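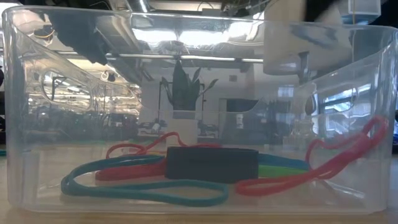
MEDIA RELEASE
For immediate use

Lukard to take back rubber bands at all 28 stores

Homewares and stationery retailer Lukard will accept used rubber bands over the counter at all 28 of its stores from June, and will sell them again by weight once they have been sorted. The bands will go out under the name Plarnia, in paper bags of 100 grams and 300 grams.

Any rubber band in working condition will be accepted. This includes the thin bands that come around asparagus and mail, office bands of all sizes, and the large flat coloured bands used to hold wheelie bin lids, moving boxes and rolled bedding. Customers do not need to sort them or to have bought them at Lukard. Bands can be dropped in at the service counter in a bag, an envelope or an ice cream container.

"People keep them in a drawer, then they keep them in a second drawer," said Kirstin Munro, who manages the stationery range at Lukard. "We already take back ink cartridges and coat hangers. Customers were asking us about bands as well, and we did not have an answer for them."

The retailer asks that bands be free of food, glue and tape. Silicone loops, hair elastics and bicycle inner tubes cut into rings are not part of the program. Hair elastics in particular tend to come in mixed with the rest and will be pulled out at sorting. They cannot be returned to the customer.

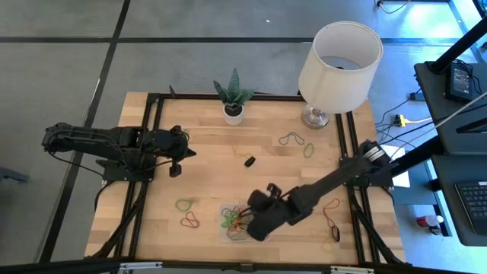
SANDBERG, Victoria — June

Sorting for the program is set up at Lukard's Sandberg site, where the large bands are kept apart from the small ones. Big bands go into clear storage bins with a handle recess at each end. Smaller ones go into shallow clear trays that sit on the table, and bands in green, red, orange and yellow can end up in the same tray until they are separated. The sorting table has a light wooden top, and there is a lamp with a fabric shade at the back of it beside a potted succulent.

Sorting is done first by width and then by colour. Width comes first because a wide band mixed in with narrow ones makes a bag hard to use, whatever it looks like. Bands that are cracked, sticky or stretched out of shape are set aside. Each remaining band is pulled to twice its resting length and let go, and if it does not come back it is not sold.

Rainer Schwerdtfeger, who runs the Sandberg site, said the tangles take up most of the time. "A big flat band will loop through three others on its way to the bottom of the bin," he said. "You lift one and the lot comes up. We have gone to wide bins with a flat floor so they can spread out a bit. In a deep bucket it was hopeless."

Clear containers were chosen so that staff can check what is inside from any side without lifting things out. The bins are stored away from windows and heaters. Rubber left in sunlight dries out and loses its stretch, and coloured bands may also fade.

How the bags will be sold

Plarnia bags will be stocked in the stationery aisle next to paper clips and bulldog clips. There will be two kinds to begin with. Plarnia Small is a mix of narrow bands for papers, pens, cereal bags and seed packets. Plarnia Wide holds the large flat bands only, in whatever colours have come in. Reds, greens and blues have been common in the wide bands so far, and teal has turned up as well. Customers who want a single colour can ask at the counter, although stores may not always have it.

The bags are made for Lukard by Brerkard, a packaging firm that also supplies its gift wrap. They are plain kraft paper with a fold-over top and no plastic window. A printed panel on the back gives the weight and the width range, and has a line for the customer to write where the bag is kept.

Annelore Heitmann of Brerkard said the first design had a resealable strip, which was dropped after the trial. "Somebody pointed out that the bag is full of rubber bands," she said. "You can put one around it."

Storing bands at home

Lukard offers the following suggestions to customers who would like to keep their own bands in order before bringing any in.

Keep large bands and small bands in separate containers.

Use a shallow tray or a lidded container, and choose a clear one if it will sit on a high shelf.

Do not wind bands into a ball. The ones in the middle stay stretched and perish sooner.

Lay wide bands flat. If they are twisted, shake them out first.

Take bands off silver cutlery — rubber can tarnish it, even through a cloth.

Go through the container once or twice a year and throw out anything that feels tacky.

Schools and offices

Schools, libraries and offices with larger amounts can arrange a pickup through their nearest store. The minimum is one full archive box. Pickups are handled by Hannelore Haberkorn in the customer service team, who can also advise on whether mixed stationery will be accepted along with the bands.

Media contact: Kirstin Munro, Stationery, Lukard
Pickup enquiries: Hannelore Haberkorn, Customer Service, Lukard

ENDS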